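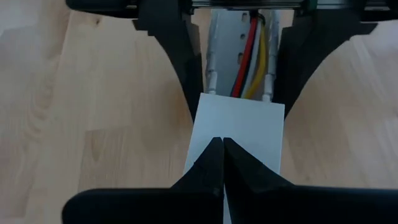

Unit 7. Wire duct closing and the division of work at an assembly bench

Closing a wiring duct is usually the last step in a panel wiring job, and on most task sheets it gets a single line. The line reads "fit cover" or something close to it. In practice the step has several parts: dress the wires, seat one end of the cover, work along the length, check both walls. When the cover is fitted by two arms facing each other across the bench, each part has to be written out separately. The wires have to stay below the top of the walls until the cover is over them. A red wire running at a slant under the leading edge of the white strip, and a yellow one that bends inward just before it, are the kind of lay that a person corrects with a thumb while holding the cover in the other hand. The correction never appears on the task sheet. It was part of the job all the same, and this unit is mainly concerned with where such work goes when the job is reassigned.

7.1 Terms

Task: work with a defined start, a defined finish and a named owner.
Step: a part of a task that can be stopped at its end without damage to the piece.
Dressing: arranging wires in the duct so that the cover can close without pinching them.
Recovery: everything done between a stop and the next good start.
Residual work: work left with people after the main steps have been assigned to equipment. It includes dressing, recovery, supply of parts and inspection.

Residual work is seldom planned. It is what remains on the sheet after the planned work has been crossed off, and it tends to be assigned to the person standing closest.

7.2 The Lernstead bench

Lernstead assembles small control panels to order. Before the change, one assembler cut the duct, laid the wires, fitted the cover and signed the card. The cycle for the duct portion was set at 84 seconds. After the change, cutting and wire laying stayed with the assembler, and cover fitting went to a two-arm cell run under the Brenex scheduler. The cycle for the assembler was reset to 60 seconds on the grounds that cover fitting had been removed.

The calculation subtracted the planned time of one step. It did not add anything for the following:

Laying wires to a tighter standard, so that the arms meet no strand above the wall.
Placing the cover where the arms expect to find it.
Watching for a stop.
Clearing the stop and restarting.

Students should note that the first item changes the skill content of the job. Under the old method a rough lay was acceptable, as the same pair of hands would fix it at closing. Under the new method the lay must be finished before it leaves the assembler. The work has moved earlier in the sequence and its quality limit is stricter.

7.3 Bench layout

Supply of material is the second area where time was lost. Loose wire takes the shape of its spool and will spread if it is not held. A cover strip set down on the bench looks the same from both ends, but its distance from the duct matters to an arm. Gloves, offcuts and spools share the surface with the work, and a person steers past them without stopping. Each of these needs a marked position before arms are allowed to move across the bench. Allow time for this in the layout study. It should be charged to the change and kept out of the assembler's cycle.

Reach zones should be drawn for both arms and for the person. Where zones overlap, write down who may enter and in what state the arms must be. "Arms idle" is too loose as a condition. State whether the arms are powered and holding position, powered and waiting on a signal, or off.
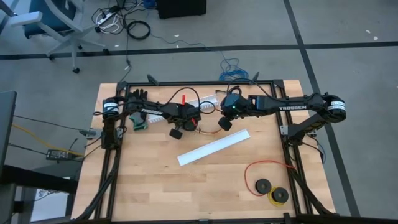

An objection raised by one student in the seminar was that a marked bench makes the assembler serve the arms, and that the layout study only makes the arrangement neater. The objection should be taken seriously. At Lernstead the assemblers had chosen where to put their own spools, left or right, near or far, according to reach and habit. The marked layout took that choice away and gave no one else the task of reviewing it. A partial remedy is to have the assemblers draw the first layout, with the arm zones given to them as fixed limits. A second remedy is rotation between the bench and panel test, provided that pay grade does not change with the position.

The student also asked whether the assembler could refuse a restart. Under the rules in use at the time there was no written answer. Any plan submitted for this unit must contain one.

7.4 Stops and responsibility

A stop has a cause, a finder and an owner. In manual work these usually fall to one person and the record is short or missing. In shared work they separate. The cause may be in the lay, in the duct, in the cover position or in the arm program. The finder is nearly always the assembler. The owner depends on the cause, which the finder may not be able to judge from the bench.

The Brenex log as first set up had 2 codes, "operator" and "equipment." A pinched wire was entered as "operator" by default. Over a few weeks the log came to show a training problem, and extra training was ordered. When the codes were widened to include cover position and duct fit, the entries spread out and the training order was withdrawn. A reporting form decides part of the result before any work is observed.
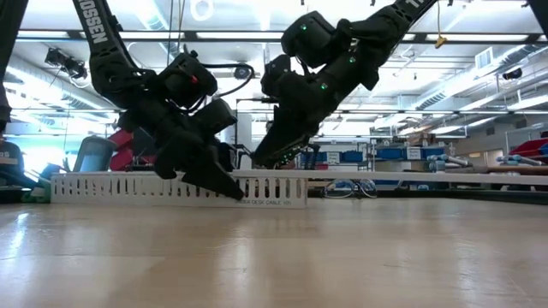 Flidcombe, February

Site notes for the second case. The Seidel shop works with slotted duct that is sold for use under desks, a lighter product than panel duct, with rows of tall slots along the side. It uses the material for practice runs before a job is moved to the production bench. The shop's rule is that no step passes to the arms until two assemblers have written it down separately and compared their sheets. Differences between the sheets are treated as residual work and given a time.

Points recorded on site:

Assemblers keep the signature on the card. The arms' record is attached and does not replace it.
Restart belongs to the assembler. A supervisor may ask for the reason afterward.
Cycle times are left unchanged for the trial period and reviewed with the log open.
Dressing is listed as its own step, with its own line and its own standard.
Cleaning of the bench at shift end was missing from both sheets and was added by hand.

The cost of this method is slow introduction. Management at Seidel considered dropping the paired sheets for short jobs and had not decided at the time of the visit.

7.5 Written work

Choose a bench task you have done yourself, paid or unpaid. Write the task sheet as a supervisor would, then write it again from the position of the person doing the work. Mark each line found only in the second sheet. For each marked line, state who would do it if the main step were given to arms, how long it would take, and where that time would be recorded.

Hand in both sheets with the markings visible. Typed or handwritten sheets are accepted. Bench drawings should show reach zones in plan view, with the person's standing position included.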